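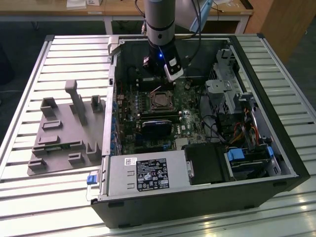 Otwood's old computers to last 4 more years, council says

Wed 7 March

Otwood plans to keep its aging office computers running until the end of the decade's budget plan instead of replacing them, a move the town says will save money and keep working machines out of the landfill. How much money, it would not say.

The plan covers 1,403 desktop computers in town offices, libraries and the two high schools. A repair firm, Surnotier, would get a contract to swap processors, add memory and fit new drives. Anything past saving would go to Thevar, the recycling company that already picks up the town's scrap metal.

Wulan Wibisono, who runs the town's technology office, told Monday's meeting that most of the machines are "perfectly good boxes with one or two tired parts." Asked how many had been opened up and checked, she said her staff had looked at 20. She did not say how those were picked.

Otwood has heard this sort of promise before. In August the town hired Clillorov to track its equipment, and the list that came back showed 2,113 desktops. The gap between that number and the one in the new plan was put down to "duplicate entries" and got less than a minute of discussion.

Dagný Mikkelsen, a school board member, voted against the plan. She said parts for older boards are getting hard to find, and a processor that fits the socket may still not run the software the schools are required to use. "We could pay to fix a computer and then pay again to replace it," she said.

The contract does not say who covers the cost if a repaired machine fails within the year. Surnotier did not return two calls. A town spokesman said the warranty terms were "being finalized," which is odd for a deal the council has already approved.

Work is due to start at the main library, where patrons will be asked to share the remaining desktops.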